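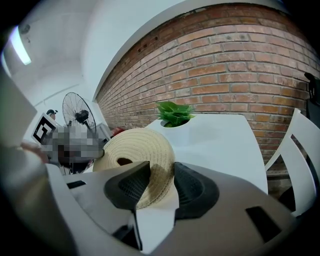 Seon-mi Maeng wrote to ask whether one of these is worth building at all, or whether she'd be better off spending the money on a decent vise and a weekend away. It's a fair place to start, and most of the questions below come down to the same thing.

Hand-held gripper build: frequently asked questions
Last updated 27 July 2021

So is it worth building?

If you want to learn how linkages behave when they're printed in plastic and squeezed by a tired person, yes. If you want a robot that tidies your workshop, no. You'll have a pair of fingers on a handle with a camera looking over them. Everything after that is software, and the software is where people's evenings go.

What will it pick up?

Less than the videos suggest. Light things with a rim or an edge are easy, and a woven straw hat held by the brim is about as friendly as it gets. Smooth heavy things are another matter. We've dropped a full mug more than once. Be suspicious of any build page, including this one, that only shows you the good grabs.

Do the textured pads make a difference?

Some. The first set we printed was plain and slid off everything. The dotted pads hold woven and rough surfaces well. On glossy stuff I can't say I notice much. Efe Usman disagrees with me and has his own pads, which he's welcome to send in with measurements.

Why is the view so bent?

Fisheye lens. You want to see both fingertips and as much of the room as you can get, and the price is that tables and walls curve and the corners go black. You can flatten it afterward. I'd leave the raw files alone and do the flattening on a copy - we lost a batch by being clever about this.

Can I use a normal webcam?

You can. You'll lose the fingertips as soon as you tilt your wrist, then you'll buy the wide lens anyway.

Do I need the printed markers?

The black-and-white squares give the tracking something to agree with. People say you can skip them in a room with a lot of texture, such as bare brick. Maybe. Ours drifted without them and I haven't seen anyone post a long run without markers that didn't.

How many grabs do I have to record?

The number that gets passed around is 100 per object. I don't know who came up with it. With 100 we got something that worked when the object was where it had always been and fell apart when we moved it to the other end of the table. We're at 4000 across everything now and I would still not hand it anything I liked.

Vary the background. Plants, chairs, a fan, different tables. If you record it all on one bare bench, the bench is what it learns.

What about other people in the room?

Ask them first. Then blur them before the files go anywhere. The blurring script is in the Punatis folder, and it misses hands, so check by eye.

Should I buy the Curo kit or the Jarnness one?

I've built the Curo. The fit was good and the instructions were bad. I haven't touched the Jarnness kit and the people who recommend it mostly haven't either. Neither kit includes the camera, whatever the box art leads you to think.

Which plans are the current ones?

The set called Mohammed. Version 2 fixes the finger pivot. If your fingers touch at the tips before the bases are parallel, you have the old file. Throw it out and reprint.

How long does the printing take?

20 hours on our machine for the body and fingers, if nothing lifts. Something will lift. Print the fingers first so you can play with them while the body is going.

My fingers don't close evenly. What did I do?

Most likely one screw is tighter than its twin. Back them both off until they wobble, then bring them up a little at a time. If that doesn't help, look at how the cable is routed - it will pull on one side if it's short.

Can it go on a real arm later?

That's the plan everybody has. The mount is in the files. I've seen two people get that far, and one of them took it off again. We said we'd try it in December. Ask me after that.

Can I borrow yours?

At the shared bench, yes. Not to take home. Put the lens cap back on.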